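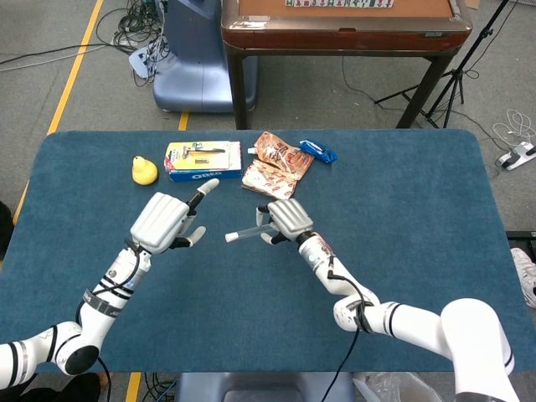 Figure 4-2. Both arms over the work surface during a teaching session, view from the head camera.

4.3 Recording a demonstration by remote control

Use this procedure to teach a two-handed tabletop task with the Ladisora control station. Complete the arm check in section 4.1 and the glove calibration in section 4.2 first. If either one has expired, the station will not arm the recorder.

Before you start

Set the emergency stop within reach of the operator. A second person should stand where they can see both elbows and the far side of the table.

Place the task objects on the far half of the table, inside the reach of both hands. Mix sizes and surfaces. Boxes, soft bags, small wrapped items and thin items all need different grips, and a policy trained on one kind will do badly on the rest.

CAUTION: Keep feet, bags and loose cables out of the sweep of the arms. The elbows swing wider than the hands do.

Recording

1. On the station, open Teach > New Task and type a task name. Use the same name for every demonstration of the same task. The Trakonano trainer groups files by name and treats "sort table" and "sort_table" as two tasks.

2. Put on both gloves. Hold your hands palm down at chest height and press the left pedal. The status bar changes from IDLE to MATCHING.

3. Move your hands slowly until the on-screen outlines line up with the robot hands. When both outlines turn green, the arms begin to follow you.

4. Move both arms to the start pose: hands above the table, clear of the objects, fingers relaxed.

5. Press the right pedal to begin recording. Wait for the tone before you move.

6. Perform the task at about half your normal speed. Use one hand to grip and keep the other nearby but out of the head camera's line to the object. For thin or stick-shaped objects, close the thumb and fingers together and stop as soon as the object is held. Squeezing harder does not improve the grip and may trip the finger current limit (code 437).

7. Set the object down before opening the hand. Do not drop it.

8. Return to the start pose and hold still for 2 seconds. Press the right pedal to stop.

9. Choose Keep, Discard or Flag. Flag saves the file but leaves it out of training until someone reviews it.

10. Move the objects to new positions and repeat from step 4.

Note: If you fumble a pickup and recover, keep the recording. If an object leaves the table, discard it.

Note: Code 609 means the glove signal was lost. The arms hold their last position. Do not pull on the hands. Press the left pedal to release, then start again at step 2.

Pausing and changing operators

Press the left pedal once to pause. The arms stay powered. To change operators, lower both hands to the rest pose and select Release Arms before taking off the gloves. The new operator must repeat the glove calibration, even if the gloves fit well.

WARNING: Do not reach over the table to move objects while the status bar shows FOLLOWING. Pause first and wait for HOLD.

Saving the session

Select Teach > Close Session. Files are copied to the Trakonano folder on the station and checked for missing frames. Leave the station powered on until the copy bar clears. For replay on the robot, go to section 4.4.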